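How do you look after a robot arm?

Hello again! Last time I told you about the big lorries at Ondley. This time I want to tell you about Vulix, the robot arm I help to look after. Vulix lifts small boxes off a moving belt and puts them on trays. It's a bit like unpacking the shopping, except the shopping never stops coming.

You might think a robot could just carry on for ever. It can't! Its joints need grease, like a bicycle chain needs oil, and the rubber cups on the end of its arm wear smooth. Those cups are how it picks things up. Air gets sucked out through the middle and the box sticks to them – try it with a straw and a bit of paper and you'll see what I mean.

Before I do any job I haven't done for a while, I read the instructions. All of them, even the boring bits. My teacher at Van Beek, Thérèse Girard, was very strict on this. She used to make us open the leaflet out flat on the table and keep it there until we'd finished, and I still do it with anything that comes in a box, at work or at home.
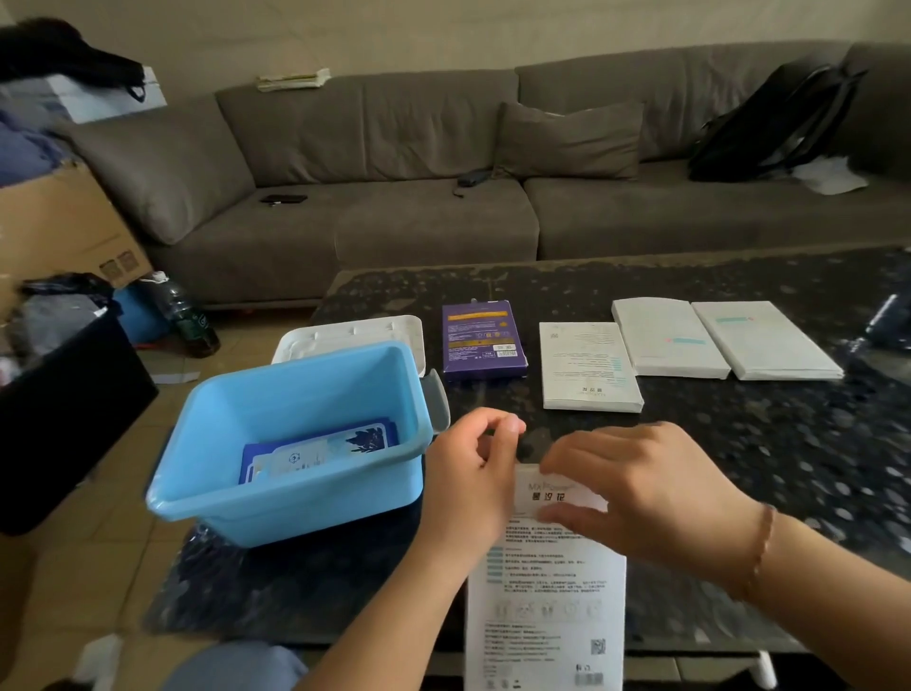 Zokbridge, July

A leaflet with little step-by-step pictures is a great help, even if you can't read the language it's printed in. The one on the table has a row of them in the middle, with Chinese writing all round.

Vulix's book has 49 pages, and page 3 is my favourite. It has a drawing of the red stop button and the main switch. First I stop the arm, then I turn the switch off and put my own padlock on it. The key goes in my pocket. Now my friend Kadir Dağdelen can't start Vulix by mistake while my fingers are in there (he's very nice, but I like my fingers).

Next I let the air out of the pipes, which makes a lovely long hiss. Off come the old cups and on go the 2 new ones. They push on with a sort of pop. I wipe the joints, squeeze in fresh grease and clean up the blobs that come out of the other side. There are always blobs!

Then everybody stands behind the fence, I take my padlock off, and we run Vulix very slowly. If it picks up 200 boxes without dropping any, I write my name in the logbook and we turn the belt back up to full speed.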